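Sidasano
Hand-held gripper recordings of small household chores, made in a shared workshop

README, last touched Tuesday, June 22, 2021

Hello, and thank you for stopping by! Sidasano is a small set of recordings of people doing small chores with a gripper in each hand, together with the notes you would need to build a pair of grippers like ours and make recordings of your own. It began as a winter project at Drirnport, the shared workshop where most of us spend our evenings, and it has grown well past the single shelf it was promised. If you are only after the files, skip down to "What is in the folder." If you are thinking of building the thing, please make some coffee and read it all, as the useful bits are scattered about (I have tried to tidy them up twice now and they keep wandering off again).

Why we made it

We had a secondhand two-armed robot, which we call Eshun, and very little for it to learn from. Driving it around with joysticks to collect practice runs was slow and hard on the wrists, and a run that should have taken half a minute could eat up ten. Laurențiu Munteanu suggested that we leave the arms alone for a while, hold the fingers ourselves, and record what our hands did. I was doubtful for a good two weeks. Then I tried it with a borrowed pair of jaws and a dish towel, and I was sold by the end of the evening.

What is in the folder

recordings/ holds 2609 short runs, each in its own numbered folder
parts/ has the drawings for the jaws, the palm rest and the top plate
notes/ is our build diary, typos and all
check/ contains the script that looks for dropped samples
LICENSE covers everything, recordings and drawings alike

Inside each run you will find the head video, the jaw opening for the left and right hand, the position of each gripper, and a one-line text file saying what the person was trying to do. The text lines were typed by whoever was at the table, so "fold cloth," "fold the cloth" and "folding!!" all mean the same chore. There is a lookup table in notes/ that evens them out, and I would use it if I were you.

The video and the jaw readings come from separate clocks. We line them up with a quick double pinch at the start of every run, and the check script finds that pinch for you. In the February runs a few people forgot to do it, so those are listed in a file called no_pinch.txt. They are still fine for watching and for anything that only needs the video.

Building the grippers

The drawings in parts/ are for version 2, which is the one you want. Version 1 had a stiffer spring, and after twenty minutes of it your thumb would be complaining loudly. Print the jaws on their side so that the layers run along the finger, and go slowly around the hinge. We printed ours on Randano, the oldest machine in the shop and by far the most patient, and if Randano can manage the hinge then yours surely can too.

Assemble the jaws before you fit the palm rest. It is possible the other way around, as I proved one long Sunday, but you will need smaller hands than mine. The top plate goes on last. Tighten it until it stops wobbling and then leave it be, as the threads in the plastic won't forgive you a third try.

Leave more cable than you think you need. Ours runs back along the wrist, and if it is too short you will feel a little tug every time you reach across the table, which then shows up in the recordings as a strange hesitation. Sleeves are a matter of taste. Some of us push them up and some keep them down to the wrist, and you will find both in the data.

Setting up the table

Any flat board will do so long as it doesn't creep. We tape ours down at the sides and check the tape before each session. Mark the floor as well, wherever your stands go, so that you can put them back in the same spot next time. A light board makes dark jaws easy to pick out in the video, though it does make pale cloth harder, and I go back and forth on whether that was a wise trade.

Keep the middle of the board for whatever you are working on and start with one hand on each side of it, jaws facing in. That is our resting pose, and every run is meant to begin and end there. It feels a bit ceremonial at first! You do get used to it, and it makes cutting the recordings apart so much simpler.
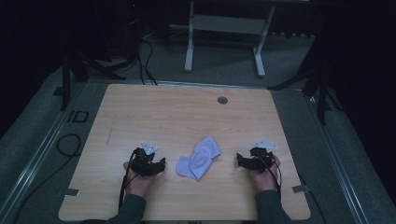

Soft things turned out to be our favorite subject and also our biggest headache. A cup is more or less the same cup each time you set it down, but a bit of crumpled cloth is a new puzzle at every drop, and two people will go at it in completely different ways. We decided early on to let them. If you need everyone folding from the same corner, you will want to filter by the person number, which is the first part of each folder name.

For anyone recording their own, we aim for 100 runs of one chore before moving on to the next, spread over several evenings. Take breaks. Tired hands make sloppy pinches, and the sloppiness is quite plain when you look at the jaw readings afterward.

Known troubles

The left jaw reads slightly open when it is fully closed in the earliest runs. Subtract the resting value and it comes right.

Some runs end a moment too soon, usually when the person at the keyboard got excited.

Position drifts if a gripper is held very still for a long time. We have a half-finished fix, and help would be very welcome.

Getting in touch

Open an issue, or come by Drirnport on an open evening and ask for Laurențiu or for whoever is sitting at the board. If you build a pair, do please send us your changes to the drawings, even the small ones. The left-handed palm rest came to us that way and it is now the one I use every time.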